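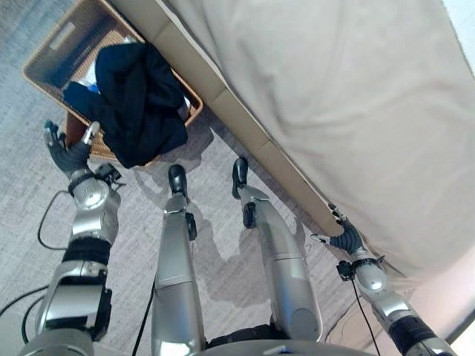
Setting up a laundry pick-up trial in a bedroom

Picking clothes out of a basket is still one of the harder household chores for a machine. Cloth has no fixed shape, dark garments give the cameras little to work with, and the useful space between a bed and a basket is small. The steps below are the ones we use at Trostley to find out how far a two-armed robot gets with it. They assume the arms are calibrated and the emergency stop has been tested.

1. Place the basket on the floor against the side rail of the bed. A rigid or woven basket is easier than a fabric one, which folds when the hand presses on the rim.

2. Load it with worn clothes, unfolded. Include dark items. A heap of navy or black clothing hides its own edges, and a trial run only on pale towels will flatter the result.

3. Let one sleeve or hem hang over the near rim. This gives the hand a first grasp that does not require reaching inside.

4. Route the cables clear of both feet and both elbows. On carpet they tend to stay where they are put, but check again after every reset.

5. Start with one hand open and raised near the basket. Keep the other still at the bed side until the first garment is clear of the rim.

6. Lift slowly, pause for two seconds, then move to the bed. Record a double pick as a failure, even if both garments arrive.

7. Stop after 18 attempts, or sooner if the basket has shifted. Refill it before the next set.

Results so far

Up to 15th January we had logged 538 attempts. Single garments from the top of the heap are now fairly dependable. The last item in the basket is not, and takes about 8 minutes when it works at all. Nusrat Sultana's tests with socks were abandoned after five sets.

Sorting by colour is a separate problem - see the Maddocks notes. Folding is not attempted in this procedure.

Corrections to Sabina Lukáč, please, with the set number.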